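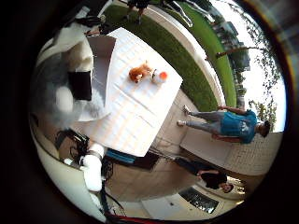 How two local newspapers write about shop and street theft

Project report, second year
Author: Lourenço Rocha
Supervisor: Cristóvão Seixas
Handed in: 12 March 2020

1. Why I chose the subject

When I moved to Zedstead in August, my landlady told me to be careful near the bus station, as there were thieves. I asked how she knew it. She said she had read it in the paper. In the next months I walked there almost every evening and I had no problem, and I became curious about what the paper had really written. From this came the idea to compare the weekly paper of Zedstead with the one of Skuncombe, which is smaller but has a similar shopping street.

2. Material

I read 585 items about theft from the two papers. I counted an item when theft was the main event, so a long article about a court case for fraud was left out, and so were the letters from readers. Most of the items are short. I made one table for each paper and filled in the same columns: place, hour of the day, what was taken, who is the source, and if there was a second item later on with the result.

The last column gave me the most work. A result can be printed many weeks after the first news and often the name of the shop is missing by then. I followed the robbery at the jeweller Mendes through the whole archive, and the last piece about it calls the shop only "a business in the High Street". If I had not already known the case I would have missed it.

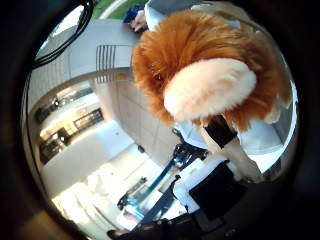 Fig. 1. Orange duster head on a light beige handle.

3. What I found

The police are the main source in both papers. In Zedstead the text is often very near to the police notice, sometimes with the same order of sentences. In Skuncombe the reporter usually phones the shop as well, and one hears the owner speak. I think this changes the feeling of the article a lot. An owner who says that he lost two jackets and a bad door lock sounds less frightening than the words "offenders made off with goods".

The hour of the day is given in nearly every item, but the headline mentions it only when the theft happened in daylight. I did not expect this. A theft at night seems to be considered normal, and the night is left for the last lines.

Follow-up is weak. Most thefts are reported once and never again. The reader does not learn if somebody was arrested, or if the thing was found. In a few cases a suspect was named in the first item and I could not find any later item that says what the court decided. My supervisor asked me to look at these again by hand, and I did, with the same outcome. It may still be that the paper wrote it somewhere that the archive does not show. 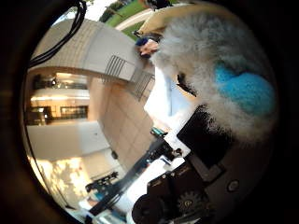 Should a newspaper print the name of a person who is only suspected of theft?
In my opinion it should wait until there is a charge, and if it prints the name, it should also print the result of the case in the same part of the paper.

4. The readers

I also gave a questionnaire to 100 people in the library of Zedstead. They could write freely, up to 300 words, but most wrote one or two lines. Many answered that theft is growing. When I asked where they had this from, they mentioned the paper, neighbours, and Isau, the neighbourhood messaging app. Isau was not in my plan and I have no material from it. Several persons told me that they read there first and look in the paper only to see if it is true — I would have liked to ask them more about it.

5. Problems with the method

The people in the library are mostly older, or parents with children, so I cannot speak for the town. I did the coding alone. The column "source" was difficult, as some items say only "it is understood that", and I put these under unknown. Cristóvão Seixas suggested a second reader for a part of the items, but there was no time left for it.

The papers are also different in size. A theft of a bicycle is news in Skuncombe and perhaps is not in Zedstead, and for this reason I do not compare how much theft there is in the towns, only how it is told.

6. Next steps

I would repeat the work with the messages on Isau, if the users agree. I have also written to both editors to ask who decides about follow-up items. The editor in Skuncombe has answered and offered me a visit to the office. From Zedstead I am still waiting for a reply.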